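Lestumine: a word list and pronunciation set for regional place names

Version 2, March 2019

Summary

Lestumine is a plain-text collection of place names and their spoken forms, gathered from printed gazetteers, parish maps and local timetables. It was built to test spelling-to-sound rules on names that general dictionaries leave out. Each entry gives the written name, one or more pronunciations, a stress pattern and a source code.

Contents

The set is split into 33 files, one per map sheet. Files are tab-separated, UTF-8, with Unix line endings. Lines that start with a hash mark are comments and should be skipped by the reader.

Fields

name: the written form, as printed in the source
variant: older or shortened spelling, may be empty
pron: pronunciation in IPA, syllables separated by periods
stress: number of the stressed syllable, counted from the left
src: source code, listed in sources.txt

Multiple pronunciations are given on separate lines with the same name field. Order carries no meaning. Cirnutthorpe, for instance, has two lines — one keeps the middle t and one drops it.

Sources

Names on sheets 1 to 20 come from the Trnka gazetteer. The remaining sheets were keyed by hand from the Stallora map series. Where the two disagree on spelling, the Trnka form is in the name field and the other is in variant.

Known problems

Stress is missing for about 5 percent of entries. The field is left empty in those lines; it is never set to zero.
Hyphenated names are treated as one word, which breaks syllable counts in some tools.
River names were removed in June and a few may remain under the wrong source code.

Loading

Read each file line by line and split on the tab character. Do not split on spaces, as many names contain them. The variant field must be kept even when empty, or the columns after it will shift.

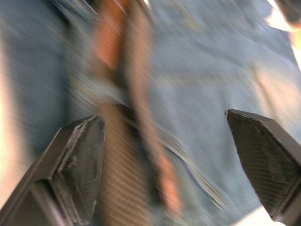

License

The word list may be copied and changed for any use, provided that sources.txt is kept with it. Corrections should quote the sheet number and the full line as it stands now.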